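Course Handout: Setting Up and Looking After the Kitchen Cell
Unit 2, Grarnton Technical College
Notes by Danai Raptis
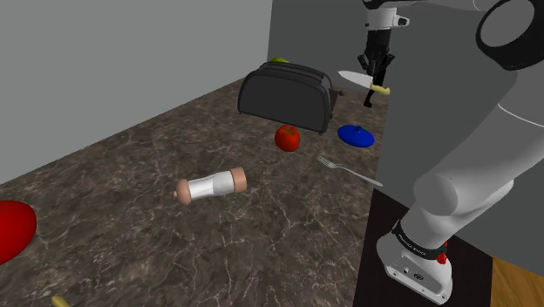

Most of your grief with this cell will come from the hand, so we start there. The arm gets the glamour and the hand gets the crumbs. Before you run any task in the simulator, check three settings in the Baran panel: the tool weight, the tool center point and the grip force. They reset whenever someone loads a new kitchen, which Paraskevi Lambrakis has reported as a bug and the software regards as a personality trait. The tool center point belongs between the fingertips with nothing held. Once the hand has hold of something like the knife over the counter, with its wide blade out to one side and the handle out to the other, the weight no longer hangs evenly under the wrist, and you need to load the matching payload file as well. Skip this and the arm will sag a little on every move, and you will blame your own code for an afternoon.

Joint limits
Keep joint speed at 60 percent until your path has run clean twice. The Dolholm group ran at full speed last October and spent the rest of the session restoring tomatoes.

Collision shapes
Turn on the collision view (Tretura menu, second tab). Tall things near the wall, the toaster above all, need a margin of around 2 centimeters. Small things that roll, such as the shaker, should be left as free bodies. Do not pin them to the counter to make your run look tidy. I check.

Drift after long sessions
If the fingertips no longer meet their target after many resets, do this in order:
1. Stop the task and open the hand.
2. Send the arm home.
3. Reload the hand model from disk, not from the recent list.
4. Run check routine 57 and save the log.

For next time
Bring your log and a one-page note on which setting you got wrong. If you got none wrong, bring the log anyway and we will find it together.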